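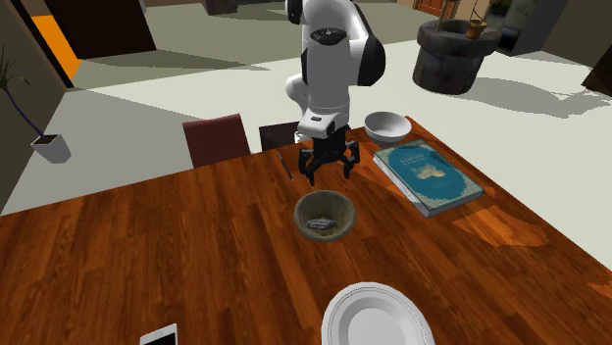
Ikus scene pack for tabletop picking – anyone else on the trial?

Posted by Misaki Ebihara, Tuesday, November 27, 2018
2 min read | 20 comments | 2 shares

misaki_e
I've had the Ikus trial going all weekend and I'm kind of in love with it! You get a dining table, an arm with a parallel gripper and a pile of household stuff (bowls, a plate, a pen, a phone, a book), and you can be running pick tests before your coffee's done. The wood grain and the shadows are so much nicer than the flat gray box I've been staring at since January. My favorite so far is grabbing the little silvery bar out of the brown bowl – the fingers have to go down inside the rim, so a lazy approach path gets punished right away.

statley_ryota
How much is it after the trial? The Statley pack was free and did most of this.

misaki_e
600 for a seat. I know, I know. But Statley gave me cubes on a plane, and I spent two weeks making my own bowls.

akua.ankrah
Sorry, I don't buy the pretty room argument. There's a stone well in there. With a bucket. Who is training a kitchen arm next to a well?

misaki_e
I love the well!! And background clutter is good for a vision policy, you want it to learn to ignore that stuff.

akua.ankrah
Only if it changes between runs. One fancy room is still one room. Does it shuffle?

misaki_e
Objects yes, room no, at least on the trial.

akua.ankrah
Then I'd wait.

kumiko_s
We bought it at Clillthorpe and I'm with Misaki mostly. Check your contact settings though. On the defaults our gripper clipped the bowl rim in 20 of our first runs, and once I raised the solver steps it behaved. It does run slower that way.

statley_ryota
Slower how? I'm on a laptop.

kumiko_s
Painful on mine. Fine on the desktop.

chie_k
Has anybody exported a policy from this to a real arm? Hao has an import tool but I can't get it to read the gripper joints.

misaki_e
Not yet, trying it tonight – will post the config if it loads.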